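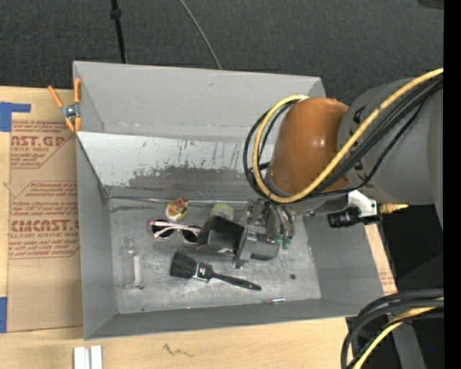 Carpet Tiles

Posted May 16, 2025 by the Millerholm Floor Notes editor

We use cookies to remember your settings. Accept | Manage

A carpet tile is a square of carpet with its own stiff backing, made to be laid next to a lot of other squares until you've got a floor. I've been putting them down and pulling them up for 13 years, so I have opinions, but I'll try to keep this entry useful!

Most tiles have a loop pile, where the yarn goes down and comes back up without being cut. Cut pile feels softer (my feet love it) but it shows every chair track. The backing is usually bitumen or vinyl, and felt turns up on the quieter ones.

There's an arrow on the back of each tile, and please look at it before you start. Point all the arrows the same way and you get what the trade calls monolithic laying. Turn every other tile a quarter and you get the checkerboard look, or "quarter-turn." The old library in Jalton has 576 tiles laid quarter-turn, and I still think it's the best floor in town.

For glue, people mostly use a tackifier, a sticky coat that lets you lift a tile later. Start from the middle of the room and work out to the walls, so the cut pieces end up at the edges. I let my boxes sit in the room for 2 days first. A shop in Lakell told me one day is plenty, and we've agreed to disagree.

Stains are where I get a bit smug, as you just swap the tile. Buy a spare box from the same dye lot, though! I didn't in Petchrat one February, and four slightly greener squares by the door have bothered me ever since.

See also: broadloom, underlay, stair nosing

Get new entries by email. Subscribe to our newsletter.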